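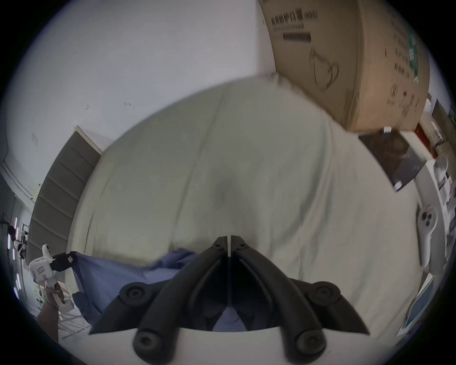
Print this page | E-mail this page

Workshop Tips: Folding Practice With Hand-Held Grippers

These notes are for new members of the Pekport student robotics club who are getting ready for the laundry task at the Grirnach meet in February. Most of them came out of last year's practice log.

Start with long sleeves. A T-shirt is easier, but the meet uses long sleeves and you may as well get used to them. Take the shirt by the collar first and let it hang until it stops swinging. In the blue one, pinched at the collar, a sleeve has swung out to the side while the body drops toward the sofa, and that sleeve is the one to catch next with your other gripper.
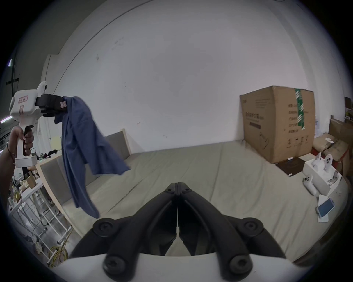
Squeeze the trigger slowly. Fast squeezes bunch the cloth and the fold comes out crooked. If the tips slip on thin cotton, wipe them with a dry rag - no spray cleaner. Check the screws every 6 runs and snug them by hand.

Smooth the cover before each run. Wrinkles catch the tips and drag the whole cover along with the shirt.

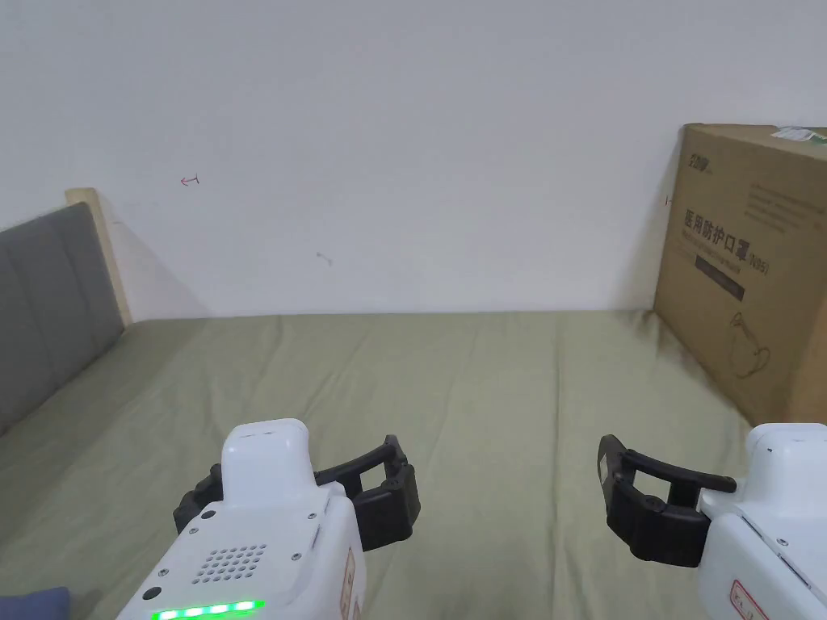

Both grippers over the green cover, jaws open.

Keep the two grippers well apart until you have cloth in both. Save each run under the team name (Dondar or Nasr) and the run number. We logged 859 runs last season and the goal this year is 3,000, so bad runs should be marked the same day - it takes far too long to find them later.

Batteries go on the charger by 9 p.m.

Contact the club | Copyright Pekport Student Robotics Club | Back to top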